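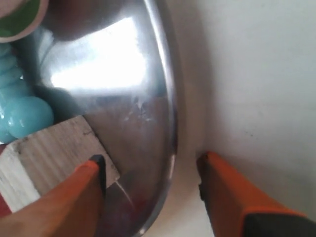
Orangefarbene Finger an der Edelstahlschüssel, ganz nah dran

Über uns und unsere Hausregeln

Hallo und schön, dass du hier gelandet bist! Ich bin Gráinne Ó Ceallaigh und habe Darnine gegründet, damals noch mit einem einzigen Greifarm und einem geliehenen Schreibtisch. Inzwischen sind wir 17 Leute und bringen Robotern bei, mit ganz normalen Haushaltsdingen umzugehen — Schüsseln, Brettchen, Hundespielzeug, was eben so herumliegt. Unsere Kunden, darunter Pikstead und Keane, fragen im Erstgespräch fast immer zuerst nach der Geschwindigkeit. Ich rede dann meistens eine halbe Stunde über Regeln (sorry!), und irgendwann wird das Gespräch richtig gut.

Wie wir arbeiten

Unser Regelwerk heißt Drasatix und hat 66 Punkte. Angefangen hat es im August mit einem Zettel am Kühlschrank, auf dem sieben Sätze standen, und die gelten bis heute. Der erste lautet: Wer am Arm steht, hat den Not-Halt in Reichweite. Ohne Ausnahme, auch bei Besuch und auch bei mir. Danach kommen Tempo und Greifkraft, und beides wird vor jedem neuen Gegenstand neu festgelegt. Metall bekommt bei uns einen eigenen Abschnitt, weil polierte Flächen spiegeln und eine Kamera sich davon gern verwirren lässt. An dem Kapitel habe ich lange gesessen und bin ziemlich stolz darauf!

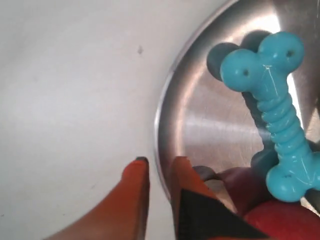
Türkisfarbener Hundeknochen aus Gummi in der Schüssel

Spielzeug mit Rillen und Knubbeln mag ich besonders gern. So ein Knochen lässt sich auf viele Arten anfassen, und wir schreiben jede davon einzeln auf, auch die missglückten Versuche. Bei uns wird kein Durchlauf gelöscht, nur weil er blöd aussieht. Kratzer an den Sachen stören uns übrigens nicht, aber lose Teile und scharfe Kanten sortieren wir vorher aus. Und wer etwas am Ablauf ändert, trägt es ein, bevor der Arm wieder läuft — nicht erst nach der Mittagspause.
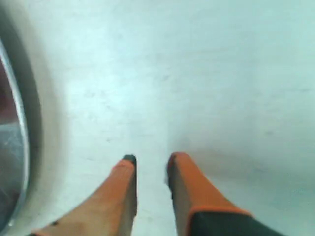

Was du von uns erwarten kannst

Du bekommst das komplette Regelwerk zu lesen, bevor du irgendetwas unterschreibst. Wenn dir ein Punkt unsinnig vorkommt, sag Bescheid, wir haben schon mehrere nach solchen Hinweisen umgeschrieben. Zuschauen kannst du auch, am liebsten ab 17 Uhr, dann ist es im Labor ruhiger und ich habe Zeit für Fragen. Lange Haare bitte zusammenbinden und Halsketten ablegen, das steht in Punkt 7. Kaffee gibt es reichlich, er bleibt aber in der Küche.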